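Two arms and a picture book: Dirk Verhoeven on his shared shop build

Dirk Verhoeven talks fast and solders while he does it. We got him between jobs at the Cartwright shop, where he rents bench space and, lately, more floor than he pays for. He knows. "They've been nice about it," he says. "So far."

The project is called Moven. Two arms, one table, and the plan is to get them handling paper. Books, cards, leaflets. Stuff that bends. He started in February with a single arm bolted to his kitchen counter in Hitlow, which lasted until somebody wanted to cook.

"One arm pushes paper around. That's all it does. You slide it off the edge and then you go pick it up. So I figured, okay, second arm, one holds and one turns. Same as you do it."

Sounds simple. Was not simple. The second arm cost him 235 dollars in parts he had to buy twice, becuase he mounted the first set backward and forced a screw. He tells this without much shame.

"I was tired. Don't build tired. I still build tired."

The table itself he's proud of. Aluminum all the way round, both arms on the front rail so they reach in toward the middle. White panels at the back and sides - he wanted the walls plain so he could stop fussing about what was behind the work. The slotted duct along the front was a late idea, after 4 evenings of chasing one bad connection.

"Power goes in the duct. The purple cable stays outside, on the arm, with slack. Lots of slack. My first ones were too short and the wrist would pull up tight and just stop. Looks messy now, big loops everywhere. Fine. It moves."

Can he show us? He can.
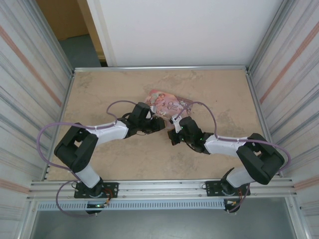

DRESTON, June 2019

The book on the table is pink and a bit crumpled, with fairy tale lettering. "Once upon a something," Dirk calls it. He likes thin printed things for testing, and doesn't want them new.

"New paper is too easy. Lies flat, behaves. I want it bent up a little. Kids' books are great for that, they come pre-wrecked."

Both grippers are right down by it, almost touching. Getting them that close took longer than anything else on the build. Early on they'd hit each other, not hard, but enough to knock the zero off, and then he'd be back to lining them up by eye.

"I had six crashes in one night. Went home. Came back and slowed everything way down, and put a limit in the middle so neither one goes past it unless the other one's clear. Should of done that first."

So does it turn pages? Depends on the page, he says. Stiff covers, pretty good. Thin inside pages it takes two at a time, or it takes none and waves at the air. He's tried different finger tips. The white ones are the current favorite, he won't say they're the last.

What about the wires at the bases, the red and orange ones? He laughs. "Yeah. That's on the list." The list is on masking tape, on the side of his toolbox, and it's long. Tidy base wiring. Better stop button. Label the power supplies, which he has now mixed up twice.

Money is the other thing. No sponsor, no kit deal. He fixes sewing machines on the side and it all goes into the table. A guy from another bench offered to buy the whole setup and Dirk thought about it for maybe a minute.

"Then I'd just build it again. And I'd have to do the cables again. No."

Next up is a softer grip and a go at picture cards, which are stiffer and might be kinder to him. After that he wants to try folding. One fold, down the middle, nothing fancy. He has the paper already.

Any advice for somebody starting at home? He's already back at the iron, talking over his shoulder.

"Start with one arm. Get bored of it. Then buy longer cable than you think, and check which way the bracket goes."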